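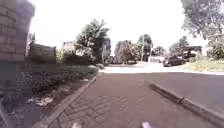
Most people who collect driving examples for small outdoor robots collect too many good ones. I have done it myself. You set a route, you steer it well, you come home with hours of tidy recordings, and the model learns to behave like someone who has never made a mistake. Take a stretch of brick path with a kerb on either side, a planted bed on the left and the road on the right. Steered properly, the robot goes up the middle every time, and the recordings say nothing about what to do when it has drifted to within a hand's width of the road.

At Farno we had 213 runs before Ismail Ait Ali asked how many of them contained a recovery. The answer was three, all by accident. We now ask every operator to drift on purpose, stop the recording, and start it again from the bad position, so that the model is shown the way back and never the way in. It is slow work and the operators dislike it. I still think it is worth more than another month of clean driving.

The other argument, which I hear from the Benlow side, is that volume cures everything. Collect enough and the odd cases turn up by themselves. Perhaps they do, but somebody has to pay for the waiting, and a small team can't.

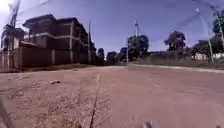 Page last changed: February, 16:20

Kerbs at least give you a rule. A wide road with no markings does not, and this is where I disagree with my own colleagues. They want one agreed line, so the examples match. I would let two operators drive the same road as they see fit, one keeping near the seam down the middle and one well over to the right, and label which is which. Without the label the model averages them and ends up following a line neither person chose. With it, you have two sensible ways of using a dusty road and can pick between them later.

Labels cost time too. Ours take 20 minutes a run — more if the operator has left no notes — and Lavusetti, the tool we use for them, is not quick. I would still cut the number of runs before I cut the labelling.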